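Mirnero Handling Standards Project
Progress report to the Arkwood Fund, second period
Prepared by Annick Aubert, with Bastien Sabatier and Chenxi Ye

You asked us at the start to say plainly whether a written code of practice for hand-held gripper work is worth paying for. Our answer at the halfway point is that parts of it are. Other parts look like paperwork written to please the people who read paperwork, and we count some of our own drafts in that group.

Where the draft stands

Version one of the code ran to 228 clauses. Didier Le Goff put it together from house rules lent to us by Caron and Bistier, plus a good deal of his own experience with fixed arms. It was thorough, and operators did not read it. Ignacio Ocampo gave it to new starters in June and then asked them what it said about putting down a gripper between tasks. The replies had little to do with the clause.

We have since cut hard. The working draft now covers session setup, object choice, grip and release, labeling, and stopping. Anything we could not tie to a fault seen in the logs has been moved to an annex, where I suspect most of it will stay. Didier disagrees with me on this and has asked that it be noted. He thinks the annex will be forgotten and that the rules on lighting changes in particular belong in the main text. He may be right about the lighting.

Setup rules

The old wording said that a work surface must be "clear and standardized." I have never found anyone who could tell me what the second word meant. If it means every table should look the same, the recordings will be very tidy and will teach a machine very little about ordinary rooms. The new wording asks for a surface that is stable, with a clear path to the object named in the task, and leaves the rest of the room as it is.
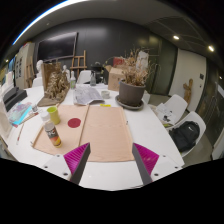
Does a busy table break the code?
It depends on the path between the gripper and the object for that task. Other things may stay on the table under the current draft, provided the operator can reach and lift the named object without touching them.

Bastien would like a minimum distance written in. We tried several and none of them held up once the objects changed height, so for now the operator judges it and the reviewer can overrule. I know this is weaker than a number. A number we cannot defend would be worse, and we have already had one round of embarrassment over that with the speed limits.

Grip and release

Of all the sections, grip and release has earned its keep. The rule is short. Approach with the fingers open, close, hold still long enough for the contact to settle, then move. Release only when the object is supported. Chenxi compared 200 recordings made under the old house rules with 200 made under the draft, and reviewers rejected fewer of the second set. Before anyone quotes that, the reviewers knew which set they were looking at. The comparison needs to be run again blind, and I would not put it in your annual summary as it stands.

Bottles get a clause of their own. Several people at Mirnero wanted them held at the cap, as the cap is the easiest part to name in a label. The draft asks for the body, with both pads in contact, and for the bottle to stay upright for the whole lift. 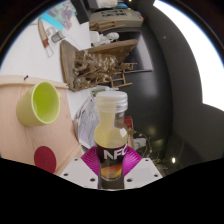 Clear juice bottle with the pads against its lower part, held upright.

Clear plastic is still a sore point. The draft says nothing useful about see-through objects beyond "take care," and I have struck that out. Chenxi is writing a replacement.

Labeling

We reviewed 2,000 task labels against the draft naming rules. The rules ask for the plain name of the object and forbid guesses at brand or contents. Most of the arguments came from cups: whether a cup on its side is "fallen" or simply "on its side." We settled on the latter, as the former claims to know how it got there. It took 3 meetings, and I am not sure the fund got good value from the second.

Concerns

Compliance is self-reported. Operators tick a sheet at the end of a session, and the sheets are nearly perfect, which I do not believe. Ignacio has started sitting in on sessions without the sheet and writing down what he sees. His notes are less flattering and a lot more useful.

Caron has asked whether following the code will let it call its data certified. We have told them no. There is no certifying body behind this document and we should not let the word creep in.

Next period

The blind comparison comes first. After that, the clear plastic clause, a decision on Didier's lighting rules, and a trial of the short code at Bistier with operators who have never seen the long one. We are not asking for more money. We do ask that the date for the final text be held open until the blind results are in. Bastien will send the spending table separately.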